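Chapter 6
Comparing Grippers

Learning goals
After this chapter you should be able to set up a fair comparison between two grippers, choose test objects that separate a good finger pad from a poor one, and report the results so that another lab can repeat them.

6.1 Why soft packets are hard

A rigid block tells you little about a gripper. Almost any pair of parallel jaws will hold it. A sealed snack packet bends, slides and changes thickness as the air inside moves. If the jaws close too far, the contents are crushed. If they stop too early, the packet slips when it is lifted.

The trials used in this chapter were run at Zerkico with hand-held grippers. Each operator made 14 attempts on every packet, and the full set came to 1283 grasps. Of these, 276 were marked as slips. A slip was counted whenever the packet moved in the jaws after closing, even if it was not dropped.

6.2 Keeping the setting ordinary

Test objects should be met the way they are met in a home: in a box, close together, with a printed background. A plain white table makes the camera's work too easy and hides faults in the whole system. Blue finger pads against a dark wrapper also make the line of contact easy to find when the recordings are reviewed.

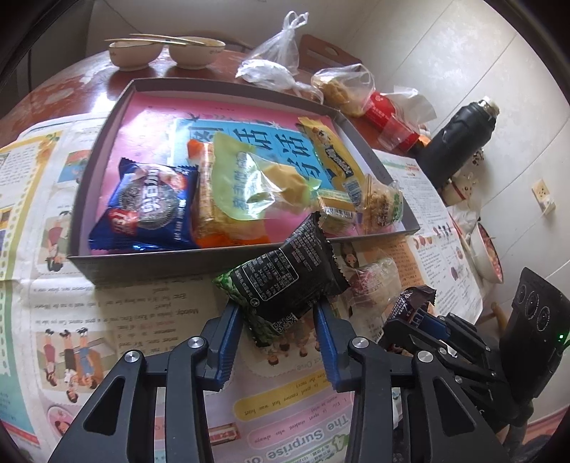

Brodie Mudgway disagrees with part of this method. In his view a crowded box mixes two questions, whether the fingers can reach the packet and whether they can hold it, and he would test the pads on single packets first. Section 6.3 follows his order, and Section 6.4 returns to the box.

Before reading on, write down what you would count as a slip.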